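Chapter 2
Clearance and Reach

Chapter 1 dealt with how much a household owns. This chapter deals with the space people need in order to get at it. A cupboard can be large enough on paper and still be a poor cupboard if its door meets a table leg, or if the person using it has to back into a hallway to open it.

The chapter draws on the Dovus housing survey, which covered 1,551 homes, most of them apartments built to one of a few standard plans. Residents were asked which storage they used every day, which they used once in a while, and which they had stopped using. The answers had less to do with volume than the surveyors expected. Cupboards in corners and behind doors came up again and again in the third group.

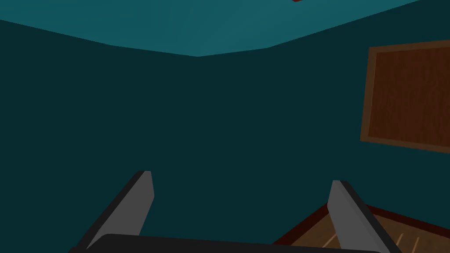 Three terms are used throughout. Fixed space is the floor taken up by the furniture itself. Swing space is the area a door or drawer passes through when it opens. Standing space is where a person has to be to use the piece. Beginners usually draw the first on a floor plan and forget the other two. Swing space may overlap with a walkway, but standing space should not overlap with the swing of a different door. 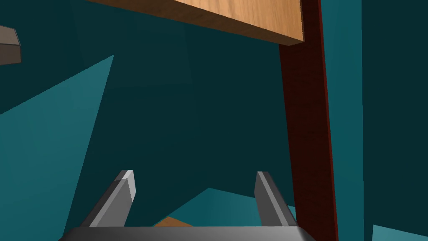

Clearance is always measured between the two closest points, and a tape run from wall to wall will overstate it. Handles, baseboards, and radiator valves all count. The same rule applies to any pair of facing parts: with the two gripper fingers in the picture, the clearance is the open gap between them, and the thickness of each finger is left out. On a plan, write the clearance in the gap and the thickness on the part, so that the numbers are not mixed up later.

Hardware is the detail most often missed. A handle adds depth to a closed door and more to an open one, and two doors that meet at an inside corner can lock each other shut. The Plivlow apartments had this fault in 150 kitchens, where the drawer beside the stove could not be pulled past the handle of the next door.

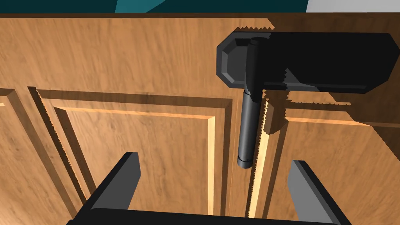 Grigore Manole argues that the handle should be chosen before the cabinet is placed, and that a plan without hardware marked on it should be treated as unfinished. Most builders work in the opposite order. Exercise 2 at the end of the chapter asks you to try both on the same small kitchen and compare the results.

Passages between furniture need separate attention. A passage used only for walking can be narrower than one where someone kneels to reach a low shelf, and a plan should say which kind it is.

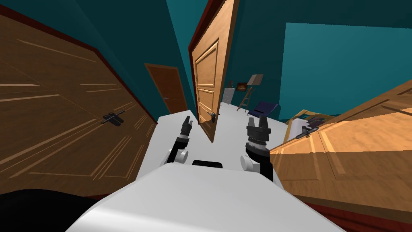
One resident of the Stenulska building told the survey that she had lived with a blocked linen cupboard for years and solved it by taking the door off. Many others had done the same. Removing a door takes away the swing space but leaves the standing space as it was, so it helps only where the swing was the problem. Section 2.1 explains how to tell the two cases apart.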